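Footwear & Leather Care > Sizing and Fit

Do dress shoes with a leather lining really stretch, or am I kidding myself?

Posted by slowwalker_mo

Hello everyone, and thank you in advance for reading, I know I go on a bit. I bought a pair of Koldale lace-up oxfords at the outlet in Flastton back in October. They were marked down a good deal and I fell for the color, a sort of dark chestnut, and I talked myself into a half size smaller than I usually wear. In the store they felt snug but fine. At home, after an hour on my feet, the left one pinches across the widest part, right behind the little toe. The length is good and my heel doesn't slip at all.

I've worn them maybe 13 times now, mostly to church and twice to work, and I can't decide if they're giving or if my foot is just getting used to being unhappy. The box says full leather upper and leather lining. I can't return them anymore, so I'd love to make them work – but I also don't want to ruin a nice pair by doing something silly with a hair dryer.

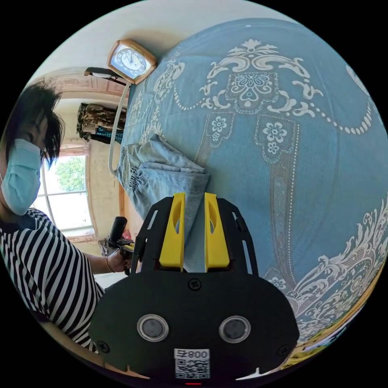
Leather lining helps you, so don't give up yet. A fabric lining holds the upper in its shape, but leather on leather will move with your foot if you give it time. My own Koldales took most of a winter. I'd buy a two-way wooden stretcher, the kind with the little plugs you can set right where the bunion or the toe joint goes. Turn it until it's firm, leave it overnight, try the shoe on, and do it again the next night. Small turns! I got impatient once with a pair of Assefa loafers and popped the stitching by the toe, and the repair cost me more than the stretcher did.

– pennyloafer_gal

Posted by oldcobblerskid

I grew up in a shoe repair shop, so bear with me. The answer above is good, but I'd add that width will give and length won't. Since yours are right in the length, you have a fair chance. Please do skip the hair dryer. It dries the leather out, and then you get cracks across the vamp where the shoe bends, and no cream in the world will take those away.

What my family did for customers, more or less in this order:

1. Loosen the laces all the way down, not just the top two rows, and lace them again with the shoe on your foot. You'd be surprised how many people never do this and think the whole shoe is too tight.

2. Dab a little stretching spray on the inside at the sore spot only. We used Trurik, but any brand made for smooth leather will do. Try it on a hidden bit first, because a pale lining can stain.

3. Put on a thicker pair of socks and wear the shoes around the house for a short while in the evening, when your feet are at their fullest. 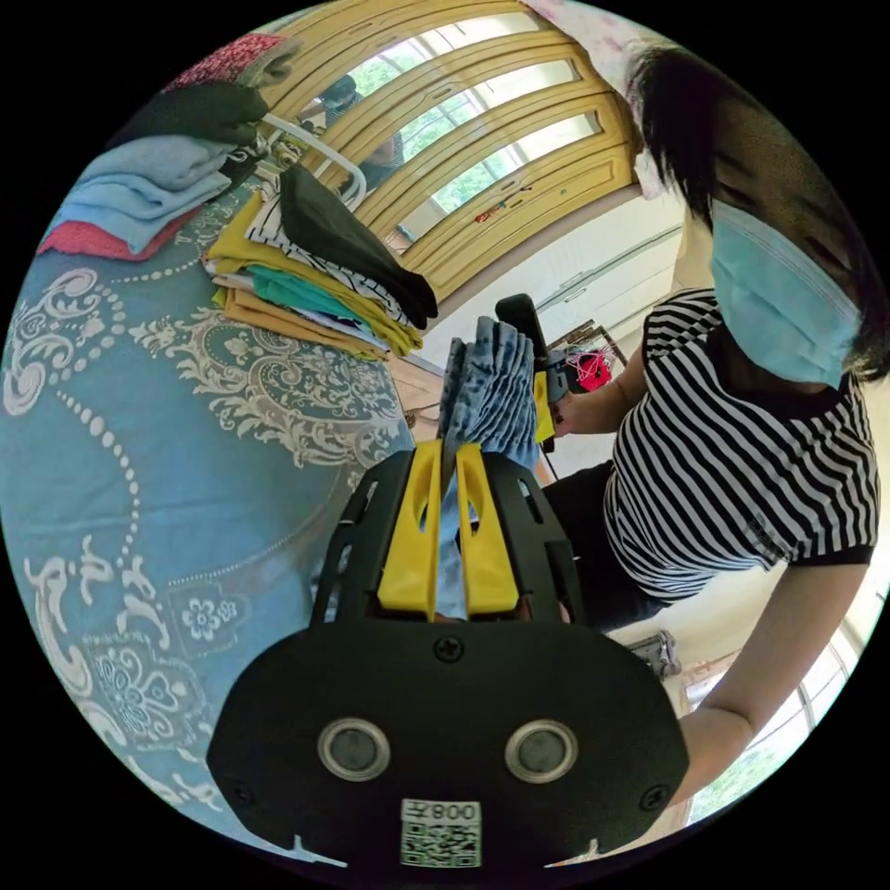
4. If it still pinches, take it to a repair shop and ask for a spot stretch. Ours charged 16 dollars a pair, though that was some years ago and I'm sure it's more now. Mark the place with a bit of masking tape on the outside so they know where to push.

And put cedar trees in them afterward, or you'll get creases where you just made room. If the left foot is always the tight one, have both feet measured standing up. Mine are nearly a half size apart and I was a grown adult before I found out – in a family of shoe people!

Posted by tk_brogue

just size up next time. mine never stretched

Tagged: oxfords, leather lining, stretching, half sizes

Contact us | Community rules | Back to top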